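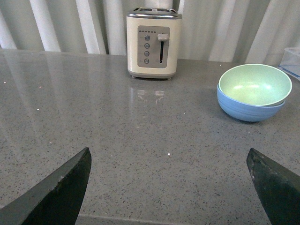

Chapter 7
Setting Up a Countertop Cell

The earlier chapters treated the arm, the wrist and the gripper as separate assemblies. A working cell joins them to a surface, a set of objects and a background, and most faults in the first week of operation come from the joins. This chapter follows the setup of one cell, the Tefera bench at Lusano, from bare counter to first accepted run. The procedure is the one written by Kedir Ejigu for the bench in April and revised after its first service.

7.1 The work surface

The counter is the reference for every height in the program. Touch off at four points near the corners of the working area and once at the center, with the fingers closed and the approach speed at its lowest setting. Record the five readings before fitting any objects. If the center differs from the mean of the corners by more than the limit on the setup sheet, shim the arm base and repeat.

A polished counter raises a second problem. Reflections of objects and of the background can be taken for edges by the vision software. Set exposure with the objects in place and the room lights at their working level. A plain curtain behind the counter is acceptable, but its folds produce bands of light and dark on the surface, and the exposure check must include them.

7.2 Object set and home positions

The set used in this chapter consists of a two-slice toaster, two bowls and a clear plastic container. The toaster is a fixed obstacle and is entered in the collision map with its lever raised. The bowls are movable. They may start nested or side by side, and the program must be told which — a grasp planned for a single rim will fail on a stack.

Clear plastic is located poorly by most depth cameras. Enter the container by hand, as a box, and keep it toward the back of the counter.

The rim grasp is checked with the bowls separated. Bring the gripper in from the side until a finger meets the rim, stop, and inspect the contact before closing further. Look also at the cable above the wrist. It should hang in an open curve and should not pull on its plug at any point of the approach.

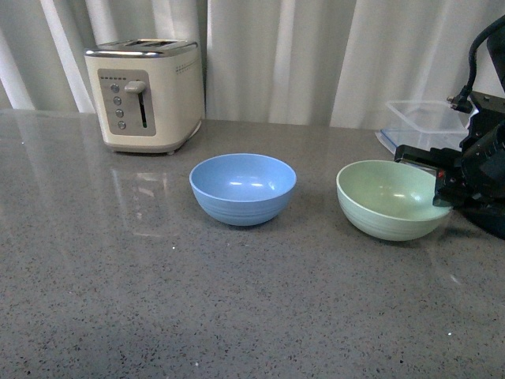
7.3 Finger inspection

Finger surfaces are inspected every 310 cycles and at the end of work on Friday. Light scuffing is normal. Replace both fingers together if either tip is chipped, then repeat the touch-off in Section 7.1 — new fingers are seldom the same length as the old pair. Enter the replacement in the service log under form 919.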